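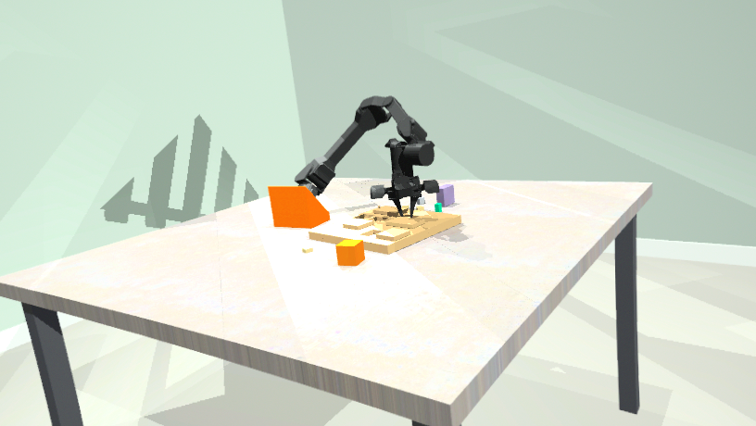
Pale mottled top, wood-grain edge, dark legs

Light tabletop gets blotchy and shows every ring. Refinish, cover or live with it?

Asked in Furniture & Surfaces by Chenxi Fu

I have a big rectangular table in a cream color, mottled, with a little pink and beige in it. I bought it used in September from a couple who were moving out of the Enholm building. They thought it was bleached wood but weren't sure. The edges have a grain to them and feel like wood. The top is smoother and I can't tell if it's solid wood, a veneer or some kind of printed surface.

Problem one is white rings. There are 3 of them near one end where people put mugs down. They don't wipe off with water or dish soap.

Problem two is that one area near the window looks duller than the rest when the sun hits it late in the day. You can't feel any difference with your hand.

I've read that you can use mayonnaise, an iron, toothpaste, baking soda, and also that you should never use any of those. I have a can of Mavard furniture wax the sellers left behind. No instructions on it that I can read, the label is half gone.

We eat at this table every day so I can't have it out of use for a week. I'd also like to not spend a lot. I paid 19 dollars for it and I'm not going to pay a refinisher. Can I sand it lightly? Would the wax hide the rings?

3 answers

Answer from Raimo Tuominen

Don't sand anything until you know what the top is made of. If it's a veneer you might have very little to work with, and if it's a printed laminate you'll go through the pattern and there is no fixing that.

Look underneath first. Get a flashlight and see whether the underside has the same grain as the top. On solid wood you can usually follow the boards through. If the underside is a different material, or a plain brown sheet, then the top is a skin over something else. Check any screw holes too. Particleboard is easy to recognize inside a hole, it looks like pressed crumbs.

Then look at the pattern on top. Printed surfaces often repeat. Find one odd spot or streak and see if you can find the same one again farther along. If you can, it's printed.

For the rings, white normally means moisture in the finish and not in the wood. Dark rings are the bad ones. What I do for white:

Clean the spot with a damp cloth and a drop of dish soap, dry it, and leave it overnight.

Use a hair dryer on low, kept moving, for a minute or two. Stop if the surface feels hot to your hand.

If it has faded but not gone, rub in a little petroleum jelly, leave it until morning, wipe it off.

Try all of that on one ring, the least visible one. If nothing changes after 2 tries, stop. On laminate the heat won't do anything useful and can loosen the glue.

I would skip the iron. People do get results with it but I scorched a dresser that way and you can't undo it.

The wax won't hide the rings. It will seal them under another layer and make it harder to treat them later. I also wouldn't use a can with no readable label, some waxes have a stain mixed in and on a cream table that would be a mess.

The dull patch could be old polish, or the finish could be worn from years of wiping. Mineral spirits on a white rag in a corner will tell you something. If the rag comes up yellow or brown it's probably old polish. Open the window, and don't leave the rag balled up afterward. Lay it flat outside to dry.

Comment from Chenxi Fu: Looked underneath. It's a plain tan sheet with no grain, so not solid. Couldn't find a repeat in the pattern but the light was bad. Will try the hair dryer on Thursday when I'm home.

Comment from Raimo Tuominen: Then treat it as veneer until you know better. No sanding.

Answer from Ye-ji Ki

just get a tablecloth. or one of those clear vinyl covers, they cut it to size at the fabric store. we have had one for years and I have never thought about rings since. wipe under it sometimes because crumbs get in

Answer from Ritva Salminen

Mostly agree with Raimo. Two things to add.

Toothpaste and baking soda are abrasives. On a shiny finish they leave a dull spot, and on a pale top you will see it from one side of the room and not the other. That might even be what happened by your window, if the previous owners were scrubbing at something.

If you go with a vinyl cover, wait until the rings are dealt with, and lift it now and then. Some vinyl sticks to some finishes in warm weather, more so in direct sun. Felt-backed is safer. I use cork mats and coasters instead and it's been fine with two kids.

Comment from Nelli Mustonen: Does the hair dryer thing work on a ring that's been there for years? Mine came with the house.

Comment from Ritva Salminen: Sometimes. Old ones are slower. Try it on low and don't expect much the first time.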